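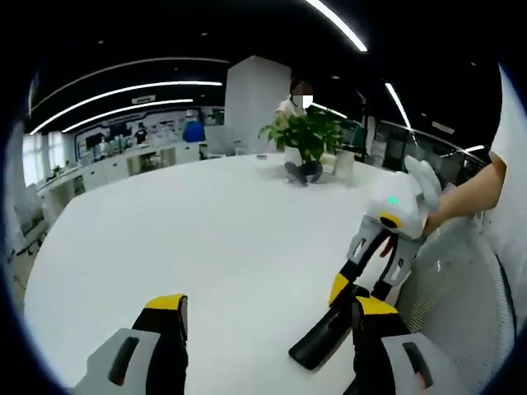

The right-hand gripper stopped closing properly on 25 Jul 2025, and it took me most of the afternoon to find out why.

We had been recording short tasks with the hand-held pair, the sort where you pick a cup up and put it down again a little further along. The first 30 runs were fine. After that the jaw began to stop short. I could feel the trigger reach its end, but the fingers were still apart, and the log said they were shut.

Hashini thought it was the encoder. I thought it was the battery, so I swapped that first and wasted 10 minutes. The light on the handle stayed green throughout, which didn't help. It only tells you the unit has power and a link.

Arif took the linkage apart in the end. One of the pivot screws had backed out far enough to let the bracket twist under load. The motion was being lost in the joint, and the encoder sits on the wrong side of it to notice.

The screw itself was easy: clean it, a drop of threadlock, leave it overnight. The data was more trouble. I went back through the recordings and marked 7 as bad, then threw out the whole second batch anyway, as I couldn't say when the screw had started to move.

We now check both linkages by hand before each batch and close the fingers on a gauge block. Parveen has asked Skarosico whether the newer brackets use a locking nut. No reply yet.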